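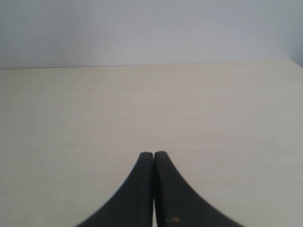
Jarton gripper, fingers nearly closed, view from the wrist camera.

Jarton Bench Kit FAQ

Updated November. Still adding to this, so check back. If your question isnt here, email the Stastthorpe shop and put "Jarton" in the subject.

What's in the kit?

Arm, two-finger gripper, wrist camera, power supply, table clamp, cable set, quick start card. Spare finger pads in the small bag. Laptop not included. Table not included either (we get asked).

How much?

$1,985 for the full kit. Gripper and wrist camera on their own, $241 less than the old bundle price, see the Parts page. Shipping is extra and gets worked out at checkout.

Do you ship outside the US?

Canada, yes. Everywhere else, ask first. Genivaldo Araújo handles quotes for Brazil and Portugal and can answer in Portuguese.

What table do I need?

Flat, solid, doesn't wobble. Clamp fits tops up to 80 mm thick. Light, plain surface is easiest for the camera when the fingers are black. Dark tops work but you'll probably need a lamp. Glass, no.

Can I change the fingers?

Yes. One screw each. Power off first. Left and right are different parts so don't mix them up, the letter is on the back. After a swap run "Zero gripper" from the menu or the open width will be wrong.

My fingers don't close all the way down. Broken?

Probably fine. The tips are meant to meet first. A thin gap lower down between the inner faces is normal on this finger shape. If the tips themselves stay apart, run Zero gripper. Still apart? Send us a wrist camera shot with the gripper closed and nothing in it.

There are specks and scuffs on the fingers. Does that matter?

Not for grip, usually. Wipe with a damp cloth. No solvents, they eat the pads. Replace a pad if it's torn or lifting at the edge. Marks that don't wipe off are OK to leave.

Why do the fingers show in the camera view?

That's how the mount is set. You want to see the tips when you're lining up on something small. Tilt is adjustable, two positions, but in the upper one you lose sight of the tips and most people go back.

Picture is a bit soft. Can I focus it?

Turn the lens ring, small turns. Peel off the film first if it's still on there. It will never be as sharp as your phone.

What software does it run?

Skurnent, our own. Windows and Linux. Mac is in testing, no date yet. License comes with the kit and covers 5 computers. No subscription.

Do I need to know how to code?

Not for basic pick and place. You move the arm by hand, save points, hit play. Python is there if you want it.

What can it lift?

Small stuff. Blocks, caps, pens, empty cups. Full weight table is in the manual. Please dont hang a drill off it.

Is it safe around kids?

With an adult there, yes. Keep hair and sleeves back. The stop button goes where you can reach it, not behind the arm.

Can I see one before I buy?

Yes, at the Stastthorpe shop, afternoons from 1:30 pm. Ask for Nosipho Tshabalala. Or book a video demo, takes half an hour, you get to drive.

Warranty?

One year on the arm and camera. Pads and fingers are wear parts, not covered. Out of warranty repairs go through Mtshali, our service partner, and they quote befor doing any work.

Returns?

Thirty days, original box, all cables. Email for a return number first. Boxes without a number sit on the shelf untill we figure out whose they are.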